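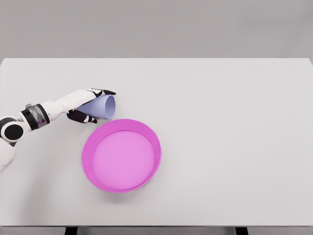
Post-fault inspection checklist: cup-to-bowl pouring task, simulated cell
Sheet 277, Flemell bench
Inspector: Mutua Langat
Second reader: Li-hua Man
Policy under test: Sedano, build 1409
Reason for inspection: protective stop during the pour, wrist torque limit exceeded, arm did not hold position after the stop

Marks used: OK, FAIL, N/A, OPEN. A comment is required against every FAIL and every OPEN. Do not mark an item OK from memory of an earlier sheet.

Section 1. Scene and assets

1.1 Scene file loads without warnings. OK

1.2 Table, bowl and cup load at the correct scale. OK

1.3 Bowl placed inside the reach envelope. OK
Comment: Bowl is to the left of the table centre, on the arm's side. The right half of the table is clear, as the layout sheet requires for this task.

1.4 Bowl empty at start of pour. OK

1.5 Collision mesh matches visual mesh, bowl. FAIL
Comment: Collision mesh for the bowl is a convex hull. The hull closes over the opening, so the physics engine treats the bowl as a solid lump up to rim height. Anything entering the bowl is a contact. The visual mesh is correct, and this is why the fault was missed on playback. Replace with a decomposed mesh before any further runs.

1.6 Collision mesh matches visual mesh, cup. OK
Comment: Decomposed, hollow, open at one end. Checked with the overlay switched on.

1.7 Table friction and contact stiffness at default. OK

Section 2. Arm and gripper

2.1 Joint limits in the model agree with the limits in the controller. OK

2.2 Payload set for the cup. FAIL
Comment: Payload was left at zero. The controller compensates for the arm and gripper only. Too small an error to cause the stop by itself, but it takes up margin at the wrist. Njoroge Laizer has corrected the task file.

2.3 Cup held between both fingers, one above and one below. OK
Comment: Cup on its side, mouth to the right, close to the upper rim of the bowl. Grasp pose agrees with the recorded target.

2.4 Grip force inside the permitted band throughout. OPEN
Comment: Force trace has a gap beginning at step 1871, the step of the stop. Values before it are in band. Cannot be marked OK without the rest of the trace.

2.5 Finger clearance to bowl rim at pour height. FAIL
Comment: The lower finger passes under the cup and is the lowest part of the gripper during the tilt. The clearance check in the planner uses the cup only. Add the finger geometry to the check. Li-hua Man notes that the same omission was raised on the Ronau task and closed without a fix; that item is to be reopened.

Section 3. Stop behaviour

3.1 Torque limit triggers a protective stop. OK
Comment: Triggered at step 1871, same step as the first contact with the bowl hull.

3.2 Stop is latched until reset by the operator. FAIL
Comment: Latch cleared itself 470 ms after the stop. The policy was still sending targets and the arm resumed towards the last one. This is the most serious finding on the sheet. The simulated cell uses the same stop handler as the physical cell, so the fault must be assumed present on both.

3.3 Policy output is blocked while the stop is active. FAIL
Comment: Output is ignored, but it is still queued. On release the whole queue is sent. See 3.2. Kibet Owino to change the handler so that the queue is emptied on stop and refused until reset.

3.4 Arm holds position after stop. FAIL
Comment: Follows from 3.2 and 3.3. No separate cause found.

3.5 Gripper remains closed after stop. OK
Comment: Held on every replay. Release on stop is not permitted for this task.

3.6 Stop event written to log with step number and joint values. OK
Comment: Written, though the joint values are in radians and the limits table is in degrees. Not a fault. Agree one unit.

3.7 Operator stop tested separately from torque stop. OPEN
Comment: Tested from the console only. The pendant input is not modelled in simulation and has to be done on the physical cell, with the arm at reduced speed and no one inside the fence.

Section 4. Logging and replay

4.1 Replay from seed gives the same stop at the same step. OK

4.2 All channels recorded to end of episode. FAIL
Comment: Gripper force channel stops early, see 2.4. The logger closes that channel on any stop event and does not reopen it. Wekesa Mushi has the ticket.

4.3 Collision overlay available during playback. OK
Comment: Available, off by default. Recommend on by default for all inspection work. With the overlay off there is nothing to see except the arm halting above an open bowl.

4.4 Software versions recorded. OK
Comment: Flanagan planner and Sedano build both recorded. Stop handler version is not in the header — add it.

Section 5. Release

5.1 Simulated runs may continue. FAIL
Comment: Held until 1.5, 2.5, 3.2 and 3.3 are closed. Replays for diagnosis are allowed.

5.2 Physical cell may run this task. FAIL
Comment: Locked out at the isolator. Lockout applies to every task that uses the shared stop handler, including those that have never faulted.

5.3 Retest defined. OK
Comment: Repeat from the same seed with the new bowl mesh, then again with the old mesh left in on purpose so that the stop is forced. The second run is the one that tests the latch. Pass condition is no joint movement after the stop until manual reset, with a complete force trace.

5.4 Sheet reviewed by second reader. OK
Comment: L. Man. Disagrees with OK at 3.1: wants the trigger threshold checked against the payload correction from 2.2 before it is accepted. Mark left as it stands, threshold check added to the retest.

Next inspection due: June, or on any change to the stop handler if earlier.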